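Kit de bras motorisé Narnura : mon avis après trois mois d'atelier

Note : 4 sur 6, et je vais m'expliquer sur les deux points qui manquent.

J'ai commandé le kit en septembre, 331 euros port compris, avec l'idée de monter un petit bras à la maison pour trier mes vis et mes entretoises. Finalement tout a migré à l'atelier partagé, parce que ma table de cuisine n'y suffisait pas et que Nazar Demchenko, mon voisin d'établi, avait déjà monté le modèle précédent (il m'a évité au moins deux bêtises !).

Le montage mécanique, franchement, un bonheur. Les pièces sont ébavurées, les perçages tombent en face, et la visserie arrive en sachets numérotés. Il m'a fallu environ 14 heures pour tout assembler, pauses café comprises – et j'en prends beaucoup. La notice, traduite à la va-vite, confond l'épaule et le coude à la page du réducteur. Regardez le schéma, oubliez le texte.

Là où ça se gâte, c'est le câblage. Les faisceaux sont trop longs pour la base et trop courts pour le poignet, allez comprendre. J'ai fini par commander des rallonges chez Cinlow, et j'ai imprimé des guides-câbles d'après un fichier que Kyrylo Zinchenko partage sur le forum. Depuis, plus rien ne s'accroche quand le bras pivote, mais pour un kit à ce prix j'aurais aimé les trouver dans la boîte.

Le logiciel fourni, lui, m'a bluffée. On guide le bras à la main, on enregistre, il rejoue. Ma première séquence était prête le soir même ! Par contre la reprise après un arrêt d'urgence oblige à refaire tout l'étalonnage, et quand on débute, des arrêts d'urgence, on en fait...

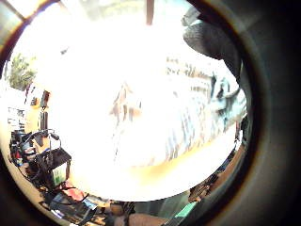

Côté atelier, les câbles noirs prennent leurs aises.

Prévoyez donc de la place. Le bras est compact, mais avec les outils, les fils et l'ordinateur à portée de main, on colonise vite le plan de travail.

Le service après-vente m'a remplacé un servo bruyant en 6 jours, sans discuter. Je le conseille à ceux qui ont déjà soudé un peu. Pour un tout premier projet, prenez plutôt la version à 2 axes, quitte à la revendre ensuite.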